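**Re-covering a laminate benchtop vs replacing it**

**tassie_reno_59**
Kitchen is from the early 2000s and the benchtops have gone dull near the sink. The rest is fine. Quispe quoted $2000 to replace the lot with a stone-look laminate, fitted, old tops taken away. Flostik sell an adhesive vinyl in a grey marble pattern for $367, which would cover everything including the return. Has anyone lived with the vinyl for more than a year?

**wombatgully**
Had the vinyl in a rental for three years. Flat runs held up well. The front edge lifted beside the dishwasher and I glued it back twice. I wouldn't put it around an undermount sink.

**kero_tin**
Don't do it. Heat marks it, knives go straight through it, and when you sell the agent will tell you to rip it out anyway. Spend the money once.

**wombatgully**
> Heat marks it

So use a trivet. Laminate scorches too.

**kero_tin**
Laminate takes a lot more than a sheet of plastic does. I've replaced both.

**tassie_reno_59**
The sink is a drop-in, so that's one less problem. How much prep did you do?

**wombatgully**
Sugar soap, rinse, light sand, then metho. Leave it overnight. Fill any chips or they'll show through. I used a hair dryer on the corners and a felt squeegee for the flats. Two people for the long piece.

**onivbridge_mick**
Check whether the substrate has swollen first. Press along the join behind the tap. If it's spongy, neither the vinyl nor kero's lecture will save it. Ours in Onivbridge was gone underneath and we only found out in January when the tap came off.

**kero_tin**
Fair point on the join.

**pallet_jan**
We went with the grey marble look two winters ago. The veins hide crumbs and water spots better than plain white did. Colour is darker at night under warm globes, so get a sample and leave it on the bench for a few days. I clean ours with Clinine diluted 1:200 and a soft cloth. No cream cleansers.

**tassie_reno_59**
Pressed along the join and it's solid. Sample ordered. Does the pattern look too busy with things sitting on it?

**pallet_jan**
Not to me. First aid box and a bottle on the grey marble:

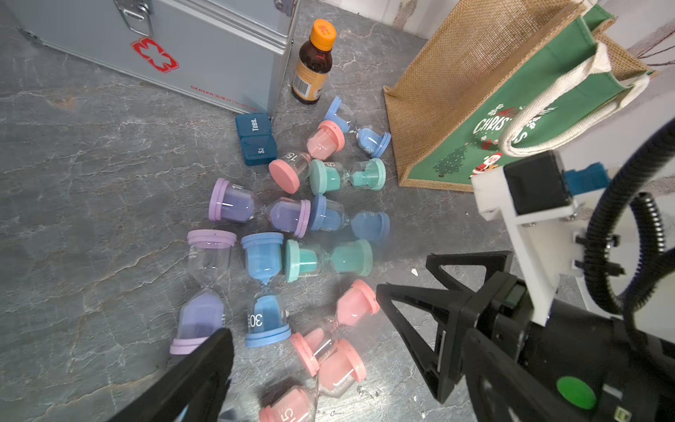
*Photo: pallet_jan. OK to repost with credit.*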